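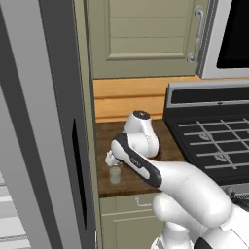 Sarkholm to play two home matches at Cadness while the ice plant is replaced

9 February 2023

Sarkholm Ice Hockey Club is pleased, and more than a little relieved, to let supporters know that the club's next two home matches will go ahead as planned, only a few miles down the road at the Cadness rink. We know it has been a trying few weeks for everyone who follows the team, and we are very grateful for the kind messages that have come in since the ice plant at our own rink began to fail.

The old plant has kept us skating since long before most of the present squad were born, and it has been patched up more often than anyone would care to remember. The engineers' advice in November was that it might see out the season with some luck. The luck has run out, I'm afraid, and the new plant is being fitted now.

Cadness have been wonderful neighbours throughout. Their rink holds 1158, a good deal fewer than the roughly 3800 we can fit in at home, so season ticket holders will be given first call on seats for both matches. Anything left over will go on general sale through the club website the following morning. Anybody who can't make the trip, or would simply prefer not to, may ask the ticket office for their money back or put it towards a match later on.

The first of the two is against Stoderville, always a lively evening, and one that matters a great deal this year with both sides chasing the last play-off place. Faceoff times are unchanged. Söderlund Coaches will run a free bus from our car park to Cadness and back again after the final buzzer, and there is room on board for flags and drums (within reason, please!).

Junior training and the learn-to-skate classes will also move to Cadness for the time being, and parents will get the new times by email. The club shop stays open at Sarkholm during its usual hours.

For tickets, bus places or press passes, please contact the club office through the website.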